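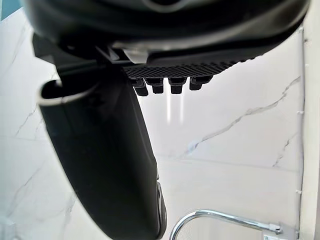 Product review: Visser equity research subscription, small and mid-cap service

Reviewed by Qistina Nasution for Arncombe Investor Resources
Last updated 9/23/19

The Visser small and mid-cap service supplies written research on listed companies to subscribers who manage their own portfolios or sit on the investment panels of clubs, charities and family funds. Arncombe held a standard subscription from June and used it through the most recent reporting season. The subscription was paid for at the published rate. Visser was not shown this review before publication.

Scope of the service

Subscribers receive an initiation report when a company enters coverage, a results note after each half, and a short update when guidance changes. Coverage stands at around 400 companies, most of them in industrials, health care, media and property. Banks and large miners are excluded. Readers wanting a single source for a whole portfolio will need a second service.

Results notes generally arrived on the morning after a company reported. Two were later than that, both in the busiest week of the season. Each note opens with the rating and target price, followed by the change in earnings forecasts and the reasons for it. Forecast tables are at the back and can be downloaded as a spreadsheet. The spreadsheet keeps its formulas, so a subscriber can alter a margin assumption and see the effect on the valuation. Few services at this price offer that.

Quality of the research

The writing is plain and the authors state their assumptions. Where a target price rests on a multiple, the note names the peer group and gives the reason for any discount. Where it rests on discounted cash flow, the discount rate and the terminal growth rate are printed on the first page. Arncombe would like to see a sensitivity table included in every note. At present it appears in initiation reports only.

The initiation report on Radamwood, a maker of timber fittings, was the strongest document received during the period. It dealt candidly with customer concentration and set out what would cause the analyst to withdraw the recommendation. The report on Sturine, an automation supplier, was less even. Its treatment of working capital was thorough, but the revenue forecast leaned heavily on management's own view of order growth, and the downside case differed from the central case by too little to be of use.

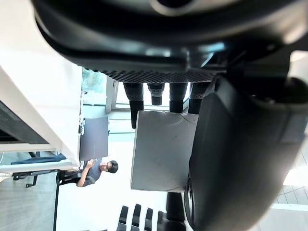 Valuation of automation companies is a recognized difficulty, and the service gives it a separate sector paper of some length. The paper argues that investors place too much weight on unit sales and too little on the recurring revenue from replacement parts and servicing. Much of that revenue comes from the parts that meet the work. The paper asks analysts to model such parts apart from the original sale. The argument is sound, although the Sturine report does not follow it.

Website and support

The website is orderly and loads quickly. Search works well by company name and poorly by theme. A watch list may be set up, with email alerts for rating changes. The alerts cannot be limited to one sector. A question about a share count in one of the tables was answered on the second business day, and the table was corrected with a dated note.

Price

The standard subscription costs $500 a year. The professional tier, at $1,000, adds the sector papers and a quarterly call with the analysts. Both renew automatically unless cancelled in writing before the anniversary, a term that should be displayed more clearly at checkout. The sector paper discussed above was bought separately.

Assessment

Arncombe recommends the standard subscription to investors who already read company accounts and want a reasoned second view. It is less suitable for beginners, as the notes assume familiarity with common ratios and there is no glossary. The professional tier is harder to justify for a private investor unless the sector papers will be used regularly.

Rating: four out of five.

This review is general information and does not take into account the objectives or financial circumstances of any reader.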